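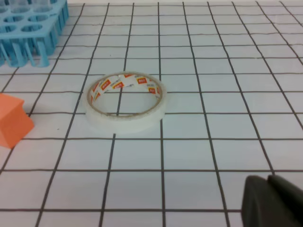
Zikuseo Bench Handling Project
Progress report to the Maltwood Fund
8 February 2019

1. Summary

This report covers the period since our last submission in September. The main event was the open day at the Vestcombe site, which was a condition of the second payment. It took place as planned and came in under budget. The pick-and-place work is on schedule. The move to the new software version is late, as explained in section 4.

2. Open day

We ran the arm in the main lab from mid-morning until late afternoon, with a break at lunch to let the controller be restarted and the grid sheet taped down again. Visitors came in small groups, mostly from local high schools and two nearby manufacturers. The Ó Súilleabháin workshop lent us barriers and a large monitor so that people standing at the back could follow the wrist camera view.

The demonstration used ordinary lab and office items on the gridded table: a roll of double-sided tape, a blue plastic test tube rack, an orange block and a few others swapped in on request. Visitors chose an object and the arm tried to pick it up and set it down in another cell. Groups asked for the tape roll more than anything else. It is a harder object than it looks, as the gripper can take it across the outside or put one finger through the middle, and the planner does not always settle on one quickly. We let it take its time and talked people through the wait.

Most questions were about speed, safety and what happens when the arm drops something. The manufacturers wanted to know about cycle times, which we were not ready to answer in detail. We have since sent them both a short note.

3. Pick-and-place work

The team logged 1,099 grasp attempts in the period against a target of 500. The extra attempts came from leaving the arm running through the afternoons once the emergency stop wiring had been signed off. Flat and hollow objects are still the weak point. The test tube rack is handled well from the side and poorly from above, where the fingers tend to catch in the holes.

The grid sheet has started to ripple and will be replaced with a rigid printed board. This matters for calibration, and we would like it done before the next round of tests.

4. Delays

The software update was due before the open day. We held it back so as not to change a working setup — that cost us three weeks. It is now installed on the spare controller and will go onto the main one this month.

5. Spending

Open day costs were $620, covering refreshments, printed handouts and van hire. The unspent part of the events line is small and we ask to move it to the replacement board.

6. Next period

Install the update on the main controller
Fit the rigid board and recalibrate
Repeat the tape roll and rack tests with the new finger tips
Send the Fund a short video of the arm at work

We would also like to hold a second, smaller visit at Vestcombe for the school groups we had to turn away. No extra money is requested for this.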